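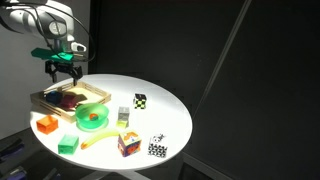
Speaker notes — "What the arm really costs"
Monday, August 20, 2018
Kristine Baluyot

(Wait for people to sit. Water. Turn the clicker on, it was off last time.)

Hi everybody, I'm Kristine, I do the equipment planning at Lernon, and I'm the person who gets the email when somebody wants to buy a robot. I get more of those emails than you'd think! Tonight I want to talk about the money side, because most talks about tabletop arms skip right past it and go to the fun part.

Quick show of hands — who has an arm already? Who has a budget line for one? (Usually way more hands for the first. Let them laugh, then move on.)

So, the story. Last year we put in for an arm and a two-fingered gripper for pick and place work. Toys, blocks, bowls, a tray, that sort of thing. I built the budget the way I'd build it for a printer. One machine, one price, delivery, done. I was pretty proud of that spreadsheet. It had colors.

Then the small stuff started coming in. Mounting brackets. Cables, and then longer cables. A spare set of fingers. A table, because the one we had wobbled when you leaned on it (I leaned on it in front of my boss). I'd left a line called "misc" with 50 dollars in it. Pause here, people who have done this will groan.

By the end of the first quarter, misc was 1,652 dollars. I'll say that again slowly. One thousand six hundred fifty-two. All of it was stuff we needed, and I could have seen most of it coming if I'd sat next to the people doing the work for one afternoon before I opened the spreadsheet.

(Click. Don't read the slide.)

How I do it now. I split the request into four piles.

Pile one is the arm and whatever bolts to it. Get the gripper, the mounts and the wrist camera on the same quote if you can. We got ours from two places, Markside and Zamora, and they each figured the other one was supplying the adapter. Three weeks, no adapter. Nice people, both of them.

Pile two is the room. Table, light, power, floor space, something behind the arm so the view isn't full of people walking by. Light is the one I'd fight for. If you have strong light coming in from one side you get hard shadows, and if half your objects are see-through plastic, well, you've got colored glow all over the table too. Maybe you want that! Just decide before you buy lamps.
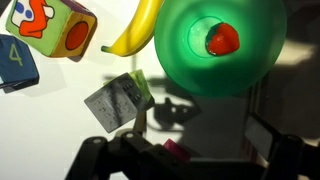
Pile three is the things the arm picks up, and this is where I get a little worked up. People think props are free. They bring in a banana from their kid's play kitchen and a bowl from the cupboard and call it a day. Then the banana goes home and you can't repeat anything. Buy your props, buy doubles, and put them on the list with a price. Our first real prop order was 307 dollars and the second one was 344, and the second one was bigger only because we'd bought singles the first time and had to match colors later. Soft cubes, hard cubes, fruit, bowls, trays. Get a mix, because a gripper that's happy with a hard block may not be so happy with something squishy or rounded, and you'd like to know that before you promise anybody anything.

Pile four is people's time. Somebody has to put the objects back between runs. Somebody has to watch the arm. I had zero hours down for this in year one. Zero! Now I ask whoever sends in the request to tell me who's doing the resets, and I want a name, not a department.

(If running long, skip the Nerley story and go to leasing.)

The Nerley story. We had a site up at Nerley that wanted the same setup as ours, so I copied our list over and felt very clever. Their room was half the size. The arm fit fine, the table fit fine, and you couldn't open the door all the way. So please measure, and measure with the chairs in.

Leasing. I get asked every time. My take is that if you don't know what the work is going to be in a year, lease the arm and buy the table and props. The props move with you anyway. If you do know, buy it, but ask what a service visit costs and how long you wait for one. Get that in writing before you sign, they're a lot more helpful before you sign.

One more thing on timing. Our requests are due at the end of August, which I know is next week for some of you in this room (look at the Lernon table). Send me the rough version. I can work with a rough version, and I'll come sit with you for an afternoon if you'll have me.

Questions. Repeat each one into the mic, the back row couldn't hear last time. If somebody asks which brand of arm, say come find me at the break. Handouts are in the blue folder by the door.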